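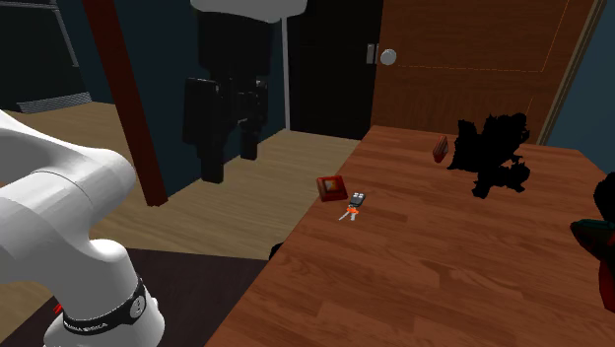

From: Rajitha Majumder
To: Eratham list
Date: 31 October 2022
Subject: Re: black objects in the table scene

> The keys and the red square load fine on my machine, but the
> thing at the back of the table near the wooden door is solid
> black. Is that a lighting problem? Also, do we keep the door
> and the lamp for the club entry, or strip the room down to arm
> and table?

Not lighting. The table and the keys are lit by the same sources and shade correctly. An untextured black mesh usually means the material file points to a path that exists only on the exporter's disk. Check the log for "texture not found"; mine has 18 of those lines. Same check for the black shape hanging in the background.

Fix the paths in the Kalter branch, not in main. Main is frozen until the February round.

Keep the room. The Gruvanier task set scores on cluttered scenes, and removing the background saves only 6 ms per step here.

Open item: the grasp target for the keys is still set at the center of the bounding box. With the two keys fanned out from the ring, that point can fall on bare table. I would move it to the fob. Kanagaratnam seed 573 is a good one to test with.

Rajitha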